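Home | Tips | Workshop | Kitchen | Contact

We use cookies to remember your settings. OK

I do all my arm setup in simulation before I touch the bench, and my best tip is to check the hover height first. I start mine 60 mm over the fruit and creep down from there. 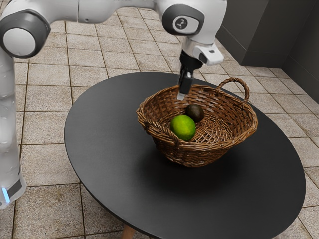 Fingers closed or nearly so, pointing straight down at the wicker basket.

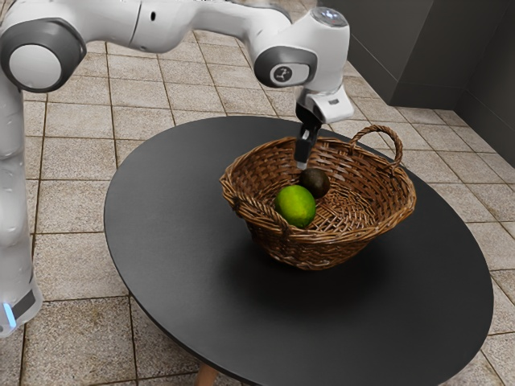
Then save the pose (please, save the pose!) and run it 18 times at slow speed. Vega Robles taught me to watch the basket handles too, they're easy to clip on the way out. Mine's filed as Firnell 557, and I still tweak it every November.

Contact Fena Tips | Back to top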